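4. Setting Up the Rurent Holter Recorder for a Patient

Great, the charging and clock settings from section 3 are behind you, and now comes the fun part! A good hookup takes a few minutes, and it makes all the difference to the tracing you get back. Even if you have fitted plenty of recorders before, please read the notes once through, as the lead colors on the Rurent differ from the older Prundale units.

4.1 Before you start

Check that the battery icon reads 100 percent. The recorder will start at a lower charge, but it may not last a full day and night.

Have ready: the recorder, the lead set, fresh electrodes, skin prep pads, a soft pouch and the patient diary.

Note: Electrodes dry out quickly once the foil is open. Fold the foil over and use the rest the same day.

4.2 Preparing the skin

1. Ask the patient to sit upright with the chest uncovered.
2. Clip any hair at the electrode sites. Do not shave.
3. Rub each site lightly with a prep pad until the skin is slightly pink.
4. Let the skin dry completely.

CAUTION: For infants and for anyone with fragile skin, skip step 3 and wipe with plain water. Never place an electrode on broken skin or over a pacemaker pocket.

4.3 Attaching the leads

1. Snap each lead onto its electrode first, then press the electrode onto the skin. Pressing a snap closed on a sore chest is no fun for anyone!
2. Follow the placement card in the lid of the case.
3. Make a small loop in each lead and tape it down. This simple loop does wonders for motion artifact.
4. Push the lead plug into the recorder until it clicks.

4.4 Checking the signal

1. Hold the center button for 2 seconds. The screen shows a live trace.
2. Scroll through the channels. You want tall, clean QRS complexes and a flat baseline.
3. Ask the patient to stand, twist and raise both arms. If the baseline jumps, replace the electrode on that channel.
4. Press START. The trace disappears and a running clock comes up.

Note: If the screen shows LEAD OFF, reseat the plug before changing any electrodes. A loose plug is the most common cause by far.

CAUTION: The recorder is not waterproof and must not be worn in the bath or shower. It does not send alarms. A patient with chest pain or fainting should call emergency services right away, whatever the recorder shows.

Go on to section 5 for the diary and the event button.
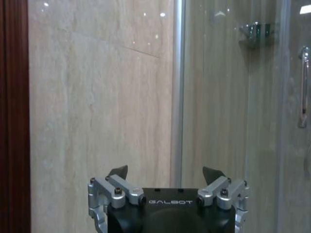 Text: Fiorella Pellegrini
Technical review: Moataz Shawky
Revised 31 August 2018

Spotted a mistake, or found a neater way to route the leads? Write to the manuals desk at Dretmont. We love getting these notes, and the best ones go into the next revision!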